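Chapter 7
Practice Rooms: Learning to Reach Before There Is Anything to Reach For

Every method in this book has a part that its inventors love to talk about and a part that they tend to hurry past on the way to the results. This chapter is about a part of the second kind. We are going to spend a good many pages on rooms, on where the walls go and how the color of a panel is chosen, and on what a robot's hand sees when it is nowhere near an object. Please be patient with us. We think it is worth the time.
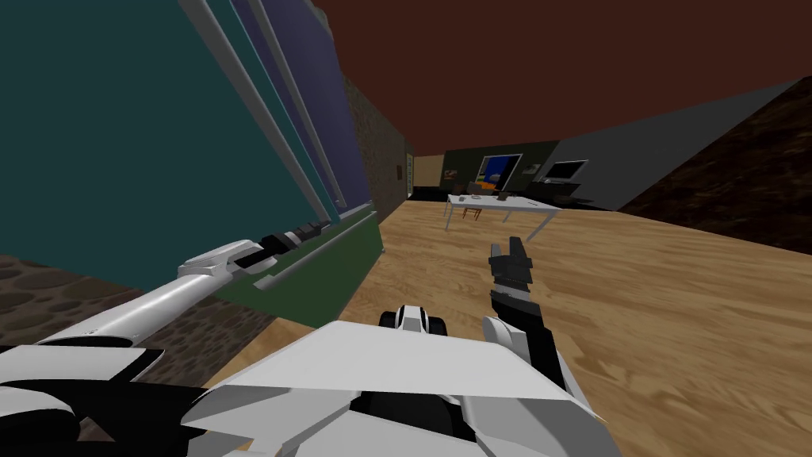
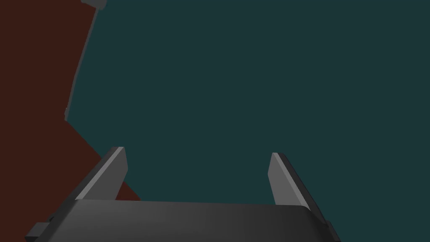 Simulated views from one session in the same room: the robot's two arms, then a single open gripper at close range.

The method we will call room shuffling grew out of a disappointment. In the fall before the work began, Su-chen Chou had trained a reaching policy in a simulated room that never changed, and it did beautifully there. It could bring a gripper to a marked spot on a wall or a tabletop almost every time. Then she repainted one wall, a change that took her less time than making a cup of tea, and the policy went to pieces. What had it learned? As far as she could tell, it had learned that room, and it was using the edges between colored surfaces as a kind of private map. You can see how tempting such a map would be. The close view of the gripper has very little in it apart from the two fingers, a broad stretch of dark teal, and a reddish-brown area with a thin gray strip along part of the border between them. If you were a learning system and that was all you had been given, you would hold on to that border for dear life. The wider view offers much more (a long white rail, a stone-textured wall, a table far off at the back), but plenty of what it offers is decoration, and a policy has no way of knowing in advance which parts are decoration and which are not.

So the question for this chapter is an easy one to ask. How do we teach a robot to pay attention to the shape of a space and to the position of its own arms, and to let the paint go by?

Chou and her colleague Kendra Lemieux tried the obvious answer first, and we will too, because you will learn more from watching it struggle than from being told to avoid it. The obvious answer is to change everything. Each time the simulated robot starts a new attempt, you give it new wall colors, new floors, new pictures on the walls, new lighting, and you do this so often that no single color is worth remembering. Many of you will have met this idea in Chapter 4, under the heading of randomization, and it is a good idea. It is also a blunt one. In their first study, which they named Primholm after the largest of its rooms, the fully randomized policy was much harder to confuse, but it was also slow and strangely timid. It would bring the gripper most of the way to the wall and hover there, as if waiting for somebody else to decide.

Lemieux's suggestion was to shuffle the rooms in layers. She sorted everything in a room into 3 groups: surfaces the robot must never touch, surfaces it might be asked to touch, and things that are only there to be looked at. Colors were then changed within one group at a time, with the other two held still, and the group being changed was switched on a fixed schedule. A wall panel might run through dozens of colors while the floor beneath it stayed exactly the same, and later on the panel would stay put while the floor had its turn. The shapes were left alone throughout. A rail stayed a rail, at the same height and along the same wall, whatever happened to the color behind it.

We will go through the schedule line by line in Section 7.3, and you will build a small one of your own in Section 7.4. For now, the result. The final comparison, finished in August 2021, used 400 reaching attempts for each policy in a room called Grakon, which neither policy had met in training. The fully randomized policy completed 212 of them. The layered policy did better, and the size of the gap depends a great deal on how strictly you define "completed," a matter the two authors argued over for weeks and which we take up properly in Section 7.6. Under the loosest definition the gap is small. Under the strictest, where the fingers have to arrive open and facing the surface, it is wide enough that most readers will want to know why.

There is a second finding, and to our taste it is the more interesting one. When the layered policy failed, it failed in ways a person could make sense of. It stopped short of a surface, or it came in at too shallow an angle. The failures of the older policies were scattered all over the place, and Chou spent most of October trying to sort them into kinds before she gave up on it. Failures that fall into kinds can be worked on, and a fair portion of the second half of this chapter is spent doing exactly that, using logs from two further rooms, Bouchard and Ernico.

A word on what you will need. You should be comfortable with the camera geometry in Chapter 2, particularly the part on tilted views — a camera carried on a moving body seldom gives you a level floor, and several of the exercises depend on your not being bothered by that. If the section on joint angles in Chapter 5 went by too quickly the first time, now would be a fine moment to go back to it. You do not need a robot. All of the exercises run in simulation on an ordinary laptop, though the last one may take most of an evening.

7.1 What a Policy Notices

Let us begin with the repainted wall, and with a policy that had never seen it any other color but one.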